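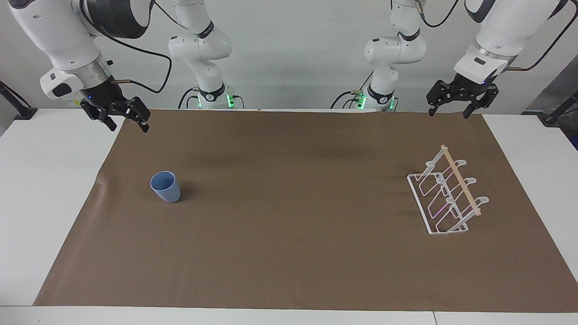
January 18, 2026. Bench 3, two-arm cell, cup to rack.

In on a Sunday to look at the right arm before Shireen needs the cell. The complaint in the log is "gripper drifts, drops cups." Donnie's entry blames the calibration and says he redid it. Donnie always redoes the calibration. I would like to see one fault in this cell that was cured by it.

Left everything powered and both arms parked over the table with the fingers open. Blue light on both wrists, green at the bases, so according to the lights all is well. I put no weight on that. The lights tell me there is power and that the controller has no complaint. They say zero about where the fingertips are.

Started with the cable, as it's the cheapest thing to check. On the right arm it comes off the white housing in a loop and goes back toward the wall behind the base column. Moved the arm by hand through the pick and the carry and watched the loop. Near the end of the carry it goes tight and you can feel it tug at the housing. Vusumuzi shortened that run in June to keep it off the table. Fine idea, but it took away the slack we need when the arm reaches across. Let out one clip's worth and ran the motion again by hand. No tug now. Does that explain a dropped cup? Maybe. I'm writing down what I found, which isn't the same as the cause.

Fingers next. Took the pads off the right gripper and compared them with the new pair from Gastmont. The old ones are shiny at the tips and have a groove on the inner one. Gastmont claims 200 hours on a set. We keep no hour count per gripper, so I can't say they're wrong, but I don't believe it either. Fitted the new pair and tightened by feel (torque driver is still at Sillholm, where Palesa left it). Someone please bring it back.

Then the paper. The brown sheet is curling on the left side again and has wrinkles in it, and that's the side the light blue cup gets picked from. A cup standing on a wrinkle stands a little crooked, and the gripper comes down where it was told to. Anyone who retunes an arm to suit a lump in the paper will be back the next week doing it over. Haven't changed the sheet yet, I want one run on the old one first or we'll never know which fix did what.

Rack: still set at an angle on the right half, dowel along the top. Thabiso wants it square to the table edge. Leave it. The taught positions for the left arm are all to the angled rack, and if it gets squared up somebody has to teach every slot again. If you bump it, say so in the log.

Ran 10 slow cycles after the pads and the cable, old paper, light blue cup only. No drops. Before anyone gets excited: slow cycles prove very little, and the log says the drops come at full speed. I also changed two things at once, which I tell other people not to do.

To do:
Full speed run, 200 cycles, old paper, then the same with a fresh sheet.
Check clips on the left arm cable — same person routed it.
Start an hour count for the pads. A strip of tape on the controller will do.
Ask Kekana if their firmware note about grip force applies to our version. The note doesn't say, and the man on the phone didn't know.

Donnie, please leave the calibration alone until the full speed run is in. If it drops cups again I'll listen.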